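Plernthorpe Allotment Society, minutes of May meeting

Started 7.10pm, hall not unlocked till then. Quorum ok.

Last minutes: agreed, one correction, Nelholm Lane gate not Nelholm Road.

Water. Bill in, 520 pounds, up on last year. Drumano quote for new tank still not recieved. Chase again. Hosepipes off by 9pm please.

Plots. 91 let, 3 vacant. Waiting list to be written to this month. Two letters to go out re brambles.

Rent. Stays at 30 for a half plot. Vote carried, one against.

Compost. Kramer delivery came to wrong gate, blocked the track all morning. Ask for the top gate next time, and ring first.

Seed swap. Went well, do it again in autum. Tea money not counted yet.

AOB. Shed padlock code changed, ask at the gate. Rats by the bottom hedge, council rung.

Closed 8.40pm. 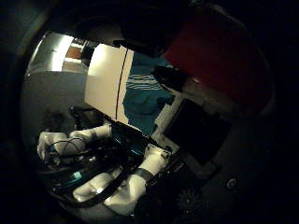
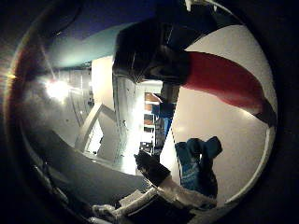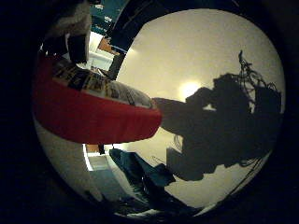
Middle and last: something red in both.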